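Cekerero Residents' Association
Minutes of the general meeting, 2026-04-30
Held in the ground floor room of the Villutitz building

Minutes taken by: Zuleica Frota
Present: 17 households, and two more represented by a signed paper.

1. Opening and previous minutes

The meeting was opened a little late because the key of the room was with the cleaning company. The minutes of the previous meeting were read. One correction was asked: in the point about the side gate, it was written that the gate will be painted green. The decision was only to paint it, and the color was left open. The correction was accepted and the minutes were approved.

2. Water in the basement storage rooms

After the heavy rains at the beginning of April, water came again into the storage rooms on the north side. Five storage rooms were affected. The owners of these rooms explained that the water comes in at the bottom of the wall and stays on the floor for two or three days.

The company Bitar visited the basement and sent a written offer. They propose to clean the outside drain, to open the joint between the wall and the floor, and to close it again with a new material. The price is 410 for the drain only. The price for the joint will be given after the drain is clean, when they can see in what condition the wall is.

Some neighbors asked why we do not ask for the full work immediately. Others answered that last time we paid for the wall and the drain was the real problem. After a discussion it was voted to do the drain first. Fourteen in favor, three against, two did not vote.

Until the work is finished, please do not leave cardboard boxes directly on the floor in the north side rooms.

3. Bicycles in the entrance

The rule is still that no bicycles stay in the entrance hall. It was mentioned that the bicycle room is full, and that several bicycles there have flat tires and were not moved for a long time. It was agreed to put a paper label on every bicycle. The owner has 40 days to remove the label. Bicycles that still have a label after this time will be moved to the back of the basement, on the dry side. They will not be thrown away.

The neighbor from the second floor asked if children's scooters are included in the rule. It was decided that yes, they are included, but they can stay under the stairs if they are folded.

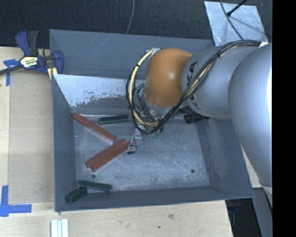
4. Noise

Two complaints were received about noise from moving furniture late in the evening. The names were not read in the meeting. We remind everybody that quiet time begins at ten o'clock at night. For the summer it was proposed to begin at eleven, but the proposal did not receive enough votes.

It was also said that the front door closes very hard and wakes up the people who live on the first floor. The spring of the door will be adjusted when the technician comes for the intercom.

5. Garden behind the building

The contract with Hillton for cutting the grass finishes this year. Most of the people present are satisfied with the work, but not with the hour, which is very early. Zuleica Frota will write to them and ask if they can start after nine. If they agree, the contract will be renewed with the same conditions.

The old bench near the wall is broken on one side. Two neighbors offered to repair it if the association pays for the wood and the screws. This was accepted without a vote. There was a longer conversation about planting a lemon tree or a fig tree, and no decision was made. The point stays open for the next meeting.

6. Other matters

The light on the third floor stairs turns off too fast. The time will be made longer.

A child's blue jacket was found in the laundry room and is hanging by the mailboxes.

One neighbor asked for the minutes to be sent also by email. Those who want this should write their address on the list at the entrance, in clear letters please.

7. Next meeting

The date will be announced on the board after we receive the second offer from Bitar.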